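Bedroom demos: how many per object before you mix things up?

jemier_jo
Posted 7:42 pm
So I've been collecting grasp examples at home with a pair of hand-held grippers and I've hit the dull stretch. I'm up to 300 takes, nearly all drinkware and bottles lying on their sides. I do 30 per layout and then shuffle everything. My partner reckons I've colonised the bed, fair call. Here's where I'm at tonight: 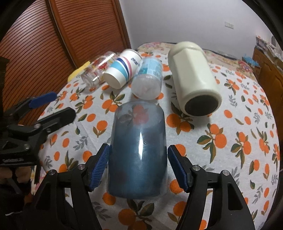 Going in on the blue cup, bottle right behind it.

Question is whether 30 is overkill. I'm bored stiff and I think it's making my approaches lazy.

sutico88
Way too many per layout, mate. I'd do 11 and shuffle. You want the policy to see heaps of arrangements, and by take twenty you're on autopilot anyway.

branora_bits
Disagree with sutico. I went that low and my model got terrible at closing on anything see-through. Your cup's translucent and the bottle's clear, so I'd keep the count up for those two and cut it for the paper cup.
Also that patterned sheet! Fruit on the cup, fruit on the sheet. Do you ever swap it?

jemier_jo
Ha, I've got 3 sheets on rotation, that one's just my favourite. Hadn't thought about splitting the count by material though.

sutico88
Still reckon it's layouts, not material. branora, did you vary your lighting at all? Mine only came good once I recorded in the mornings as well.

branora_bits
Nope, all under the same lamp. OK, that might be on me. Wouldn't drop to 11 for the clear stuff but.

jemier_jo
Righto, I'll try 11 for the paper cup and leave the others alone. Will post the grasp rates when the next training run's finished, probably November at this pace.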